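Wir haben bei Hokside unsere Regeln für Greifversuche in der Simulation neu gefasst. Ein kurzer Thread dazu.

1/ Die Ausgangslage wird vor jedem Lauf festgelegt und gespeichert: Teller, Körbe, Tassen, Banane, Würfel. Verschoben wird danach nichts mehr von Hand.
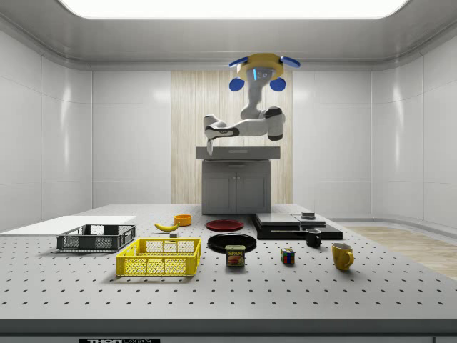

Ab wann zählt ein Griff als gelungen? Wenn das Objekt 5 Sekunden frei gehalten wird, ohne den Tisch oder ein anderes Objekt zu berühren.

2/ Gehalten ist noch nicht abgelegt. Beides wird getrennt protokolliert, auch wenn der Auftrag nur "Banane aufnehmen" heißt.
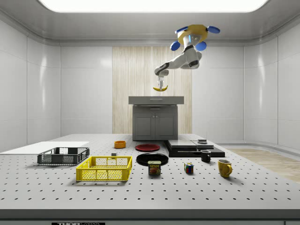

Irnach-Hefte, Ausgabe 2, S. 60

Dort steht die Regel in der Langfassung. Neu ist, dass abgebrochene Läufe im Datensatz bleiben und einen Vermerk bekommen.

3/ Zu jedem Lauf gehört neben der Raumansicht eine Nahansicht am Greifer. Ohne sie wird der Kontakt nicht bewertet.

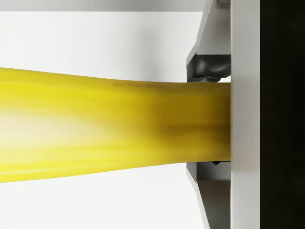 Plilton schreibt dazu, die Nahansicht allein reiche nicht, man müsse die Kontaktkräfte mitspeichern. Kommt in die nächste Fassung, vermutlich im Juni.

4/ Pro Aufgabe rechnen wir mit etwa 300 Läufen. Startpose des Arms und Softwarestand stehen immer im Kopf der Datei.

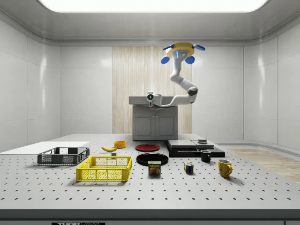 Hawthorne fragt, ob die Startpose auch variiert werden darf. Darf sie, aber nur als eigene Versuchsreihe mit eigener Nummer.

5/ Anmerkungen zum Entwurf bitte als Antwort unter diesen Post.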